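**Hard water and towels: am I imagining it?**

**pegbag_67**
We moved from Susmont to Lockyer in March and I swear every towel we own has turned to cardboard. Same powder, same machine, same line in the garden. My mum says it's the water, my other half says it's me being stingy with softener (I stopped using it years ago, it makes towels slide about on you instead of drying you). Anyone else moved from soft to hard water and noticed? What did you do?

**Tosin_A**
Not imagining it! Lockyer water is dreadful, you should see my kettle. I had the same when I came over from Aken. What sorted it for me was more powder and less in the drum. I was stuffing it to the brim and nothing was rinsing properly.

**mrs_drilley**
More powder is the LAST thing I'd do. Stiff towels are mostly leftover powder. Run them through on 60 with nothing in at all and look through the door, you'll see suds.

**Tosin_A**
In soft water, yes. In hard water a good bit of the powder gets used up before it does any washing, so you need the hard water dose on the side of the box. I'm not making it up, it's printed there!

**mrs_drilley**
I've lived in Drilley all my life and it's every bit as hard as Lockyer. One level scoop, always have. My towels are fine thank you.

**hallway_heron**
Can I throw in folding? I know it sounds daft, but if they go straight from the line into a tight square they stay like boards. I give each one a really good snap first, then fold it loosely. I do the whole lot on the big table in one go, jeans and all, and it's become my favourite bit of the week (sad, I know).
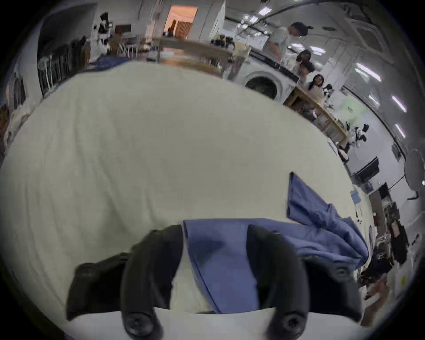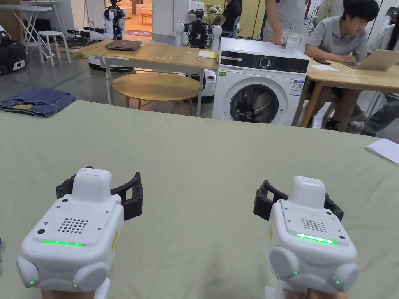

Anyway, the snap matters more than the fold. Hold two corners and crack it like a whip, once when it comes out of the machine and once when it comes in off the line. Line drying on a still day is the real villain if you ask me. On a windy day mine come in lovely whatever powder I've used.

**pegbag_67**
Ooh, we are in a dip here so hardly any wind, and the old house was up on the hill. Hadn't thought of that at all. What about vinegar? Mum swears by it in the softener drawer.

**mrs_drilley**
Ask your machine's seals how they feel about vinegar.

**Tosin_A**
A splash now and then never hurt mine, and it's 9 years old. I wouldn't do it every wash. And never anywhere near bleach, please.

**hallway_heron**
Ten minutes in the tumble dryer after the line does more than vinegar. Costs a bit though.

**pegbag_67**
No dryer, no room for one. Right, so I did the empty 60 wash mrs_drilley said and there WERE suds, loads of them. Then the next lot with the hard water dose and only 4 towels in. Definitely softer, but now I've no idea which of you was right!

**mrs_drilley**
Me.

**Tosin_A**
It was the second wash, surely. Try it again with one scoop and tell us.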